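Why Is Velvet So Soft? (And Why Do Curtains Have Wiggles?)

By Hashini Mollah | March | 14 comments

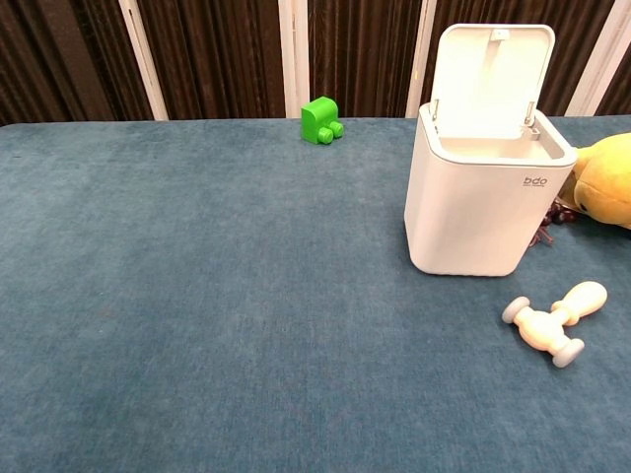 A velvety blue tabletop with dark pleated curtains behind it. Can you find the little green toy?

Have you ever run your finger across a soft, velvety cushion and noticed that it left a line behind? And then you rubbed it the other way, and the line went away again? I used to do this on my grandmother's sofa in Otgate for whole afternoons. I drew cats, mostly, and once a very long train that went over both armrests, and my grandmother would come in with the tea and sit down right on top of it.

Today we are going to find out how that works, and then we'll talk about curtains, which are much more interesting than people think.

Let's start with the soft part. Most cloth, like the cloth in your T-shirt or your bed sheet, is fairly flat. The threads go over and under each other, or loop through each other, and that's about it. Velvety cloth has something extra. On top of the flat part there are lots and lots of tiny, short fibers standing up, packed close together like grass on a lawn. This fuzzy layer has a name. It's called the pile. (People also say "nap," which has nothing to do with going to sleep, though a velvety blanket is a very good place for the other kind of nap too.)

When you pet the cloth, your fingers only touch the tips of all those little fibers, and they bend out of the way. That's the softness you feel!

Now, what about the lines and patches? Look at the blue cloth again. Some bits are a little lighter and some bits are a little darker. You don't need two colors of blue to get that. When the fibers lean one way, they bounce more light to your eyes and the cloth looks pale. When they lean another way, you look down in between them, where it's shadowy, and the cloth looks deeper and darker. A lawn does the same thing after it's been mowed in stripes.

Now for the curtains. Those folds going up and down are called pleats. If you pulled a pleated curtain out completely flat, it would be much wider than the space it hangs in. All that extra cloth has to go somewhere, so it goes in and out, in and out, like a paper fan. The parts that stick out catch the light, and the parts that tuck in stay dark. In our picture the curtains are chocolate brown, but where the light touches the ridges you can see a bit of red in them.

Folds are useful as well as pretty. Thick, folded curtains can help a room sound less echoey, because sound gets a little lost in soft things. Try clapping in a bathroom and then in a bedroom with big curtains, and listen – you may hear quite a difference.

Try it yourself

Ask a grown-up if there is anything velvety at home. Draw a shape on it with one finger, then walk around to the other side and look again. Is your shape lighter or darker now? My friend Sabina Miah tried this with her class, and they drew 40 snails on one old curtain before lunch.

After that, take a sheet of paper and fold it back and forth 5 times. Stand it up on its edge near a lamp and see which folds are bright and which are dark. You've made a very small curtain.

Share this page | 5 shares
Questions? Write to Hashini using the contact page. | © Hashini Mollah | Back to top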